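Home About Programmes Reports Contact

Gutalthorpe Young People's Evenings
Progress report to the Cordero Fund, to the end of February

The grant pays for a run of live entertainment evenings for boarders and day pupils aged 11 to 18. Two have now taken place, both in the hall at Cavside. The first was a magic and juggling bill, the second a comedy night with a short quiz before the interval.

Total attendance over both evenings was 235. The comedy night was the busier, and we had to bring in benches from the dining room. Food was served from six o'clock – jacket potatoes and chilli, with a vegetarian option.

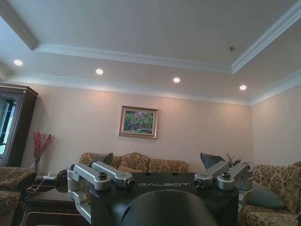 Photo: Zudiment

Spending so far is £2262, mostly performers' fees and travel. Hire of the sound desk came to £620, which is over budget. The hall's own desk failed its electrical test in the week of the magic show and we had to hire at short notice. It has been repaired and we do not expect to pay for hire again.

Feedback slips asked for a later finish and more music. The hall has to be locked by ten, so we cannot change the finish. A student band night has been added to the summer term.

The hypnotist planned for the third evening has withdrawn. We are talking to a sketch group and would like your agreement to move that part of the fee across – the cost is the same.

Contact us | © Gutalthorpe Young People's Evenings | Back to top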